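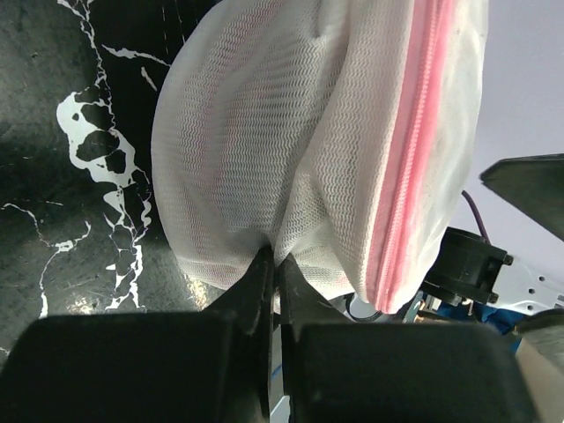 Is the Skokville keyboard program still on course to hand over its last units in July? At the present rate the final units will go out in the second week of that month, with the budget line for spare switches fully used and the line for shipping slightly under.

Progress report to the Gruber fund, second period
Prepared by Theresia Auer, 2019-03-04
Reading time: 4 minutes

The grant pays for mechanical keyboards for the three public computer rooms in Skokville and for the home loan scheme that runs out of the main one. The first report covered choosing the model and placing the order. This one covers delivery, testing and the first loans.

Delivery

We ordered 1026 keyboards from Livby in two lots. Both lots have arrived. 964 units passed the bench check and are either in use or boxed and labeled for loan. The other 62 were set aside. Most of those had one or more keys that registered twice on a single press, usually the space bar or the left shift. A smaller group had a bad USB plug and dropped out when the cable was moved. Livby has agreed to replace all of them under the purchase terms and we have the agreement in writing. We have not been billed for return freight.

The bench check takes longer than we planned. Each keyboard is plugged in, every key is pressed in order while a logging program runs, and the cable is flexed at both ends. Beat Kaufmann wrote the logging program and has since changed it so that it flags a double press on screen and the tester doesn't have to read through the log. That helped a good deal.
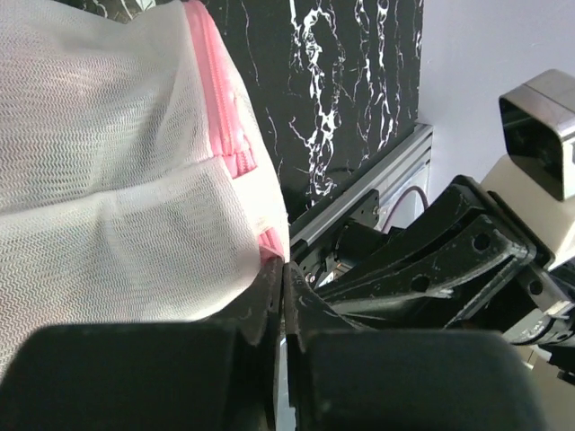

Mesh bag with pink zipper.

Switches and noise

The first report said we would use clicky switches throughout. We have changed that for one room. Staff in the reading room next to computer room two asked for something quieter, and after a two-week trial we moved the tactile version in there and sent the clicky ones to the loan scheme. The two versions cost the same, so there is no effect on the budget. Typing speed among the regular users did not change enough to report.

Backlighting is off by default on every unit. It can still be switched on from the keyboard, but the color modes confused several people who thought the keyboard was signaling a fault. Domenica Aigner has written a half-page card that goes in each loan box and covers the light key, the lock key and how to turn off the multimedia row. The lock key is the one we get the most calls about. It disables the Windows key and is easy to hit by accident.

Home loans

Loans opened with 87 borrowers. The period is five weeks with one renewal. Returns have been close to on time, and late returns were mostly people who wanted to renew and didn't know they could do it by phone. The card now says so.

Wrist rests are a problem. They clip on with two plastic tabs and the tabs break if the rest is lifted from one side.

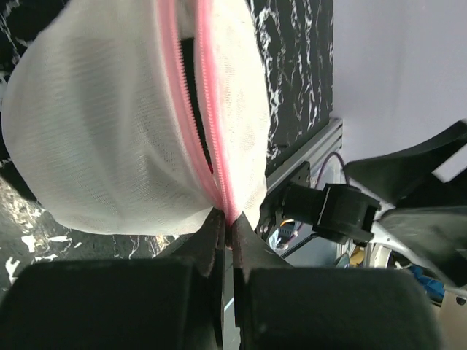 We have asked Lellby for a price on a plain foam rest that sits in front of the keyboard and does not attach to anything. If the price is reasonable we would like to pay for it from the shipping underspend, and we ask the fund to confirm that this is allowed. We would not need a decision before the next lot of loan boxes is packed.

Cleaning between loans is done with a keycap puller, a soft brush and a damp cloth. A full clean takes up to 40 minutes with the caps off, so we only remove the caps on every third return unless there has been a spill. Two loan units have had drinks in them. One recovered after drying and new switches in the lower left corner. The other was stripped for parts.

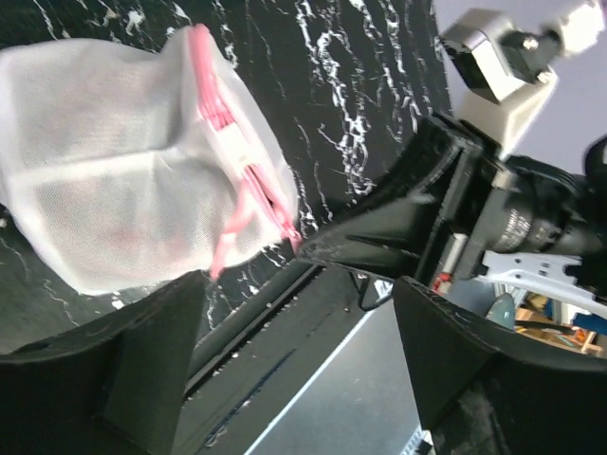
Spare switches have gone faster than expected for this reason, and also because Beca Lloyd used a set to teach two evening sessions on swapping them. Both sessions were full. We think this was a fair use of the parts, but it was not in the plan and we are reporting it here.

Next period

– receive and check the replacement units from Livby
– finish the relabeling of room two
– extend home loans to the second computer room
– settle the wrist rest question

The money table is sent separately.

Comments (3)

Glenys Dunmore: Can the loan period be longer in summer? Five weeks is short if you're away for part of it.

R. in room two: Much better with the quiet ones, thank you.

dunstan_k: Is the logging program available anywhere? Our school has the same double space bar trouble.

Related reports
First period: choosing a model
Computer room opening hours
Monitor replacement, closing report
How to borrow equipment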